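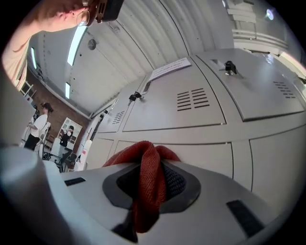
Garra com um pano vermelho, junto aos cacifos.

Visita à Bristine: notas para quem tem de comprar

Por Kjell Hedlund — maio
Leitura: 3 min

Fui à Bristine com uma pergunta simples: quanto devemos guardar no orçamento do próximo ano para automatizar a dobragem e a separação de têxteis na nossa lavandaria? Cheguei às nove e meia e fiquei até depois do almoço. Peço desculpa pelo meu português, escrevo devagar e com dicionário.

A sala de trabalho é mais pequena do que eu esperava. Tem tecto branco de chapa ondulada, uma parede de tijolo ao fundo e uma fila de cacifos metálicos cinzentos, alguns com a chave na porta. Ao fundo estava uma pessoa de T-shirt branca com uns óculos pretos fechados sobre os olhos e um braço estendido.

O que mais me interessou foi a garra de mão. O corpo é de plástico cinzento e o pano fica preso no meio, contra uma almofada de borracha escura. O tecido era canelado e fino, parecido com as toalhas de mesa que nos dão mais trabalho. Perguntei logo pela borracha, porque é a peça que se gasta. A resposta foi que se deve encomendar um conjunto de reserva com cada garra e contar 200 euros por conjunto. Isto não estava na minha folha de cálculo.

Depois falámos de preços. A garra que propõem, da Mamora, custa 3000 euros sem o braço. A Admasu tem um modelo mais barato, mas o prazo de entrega é de 40 dias úteis e a manutenção vende-se à parte. Para o braço ainda não tenho proposta escrita. A Ikex prometeu enviar uma até ao fim do mês, com opção de aluguer.

Sobre o aluguer tenho dúvidas. O contrato mínimo é de 10 meses, e a nossa época forte dura quatro. Pagar o resto do ano por uma máquina parada não me agrada. Por outro lado, comprar já significa escolher antes de fazer ensaios com os nossos próprios panos — e os nossos são mais pesados.

Aconselharam-me também a prever dinheiro para a formação de duas pessoas e para uma mesa fixa ao chão. A mesa actual tem rodas e não serve.

A minha proposta é comprar uma só garra, com dois conjuntos de borracha, e deixar o braço para a segunda metade do ano. Falta confirmar se o transporte está incluído no preço da Mamora. Vou levar uma caixa com os nossos panos na próxima visita.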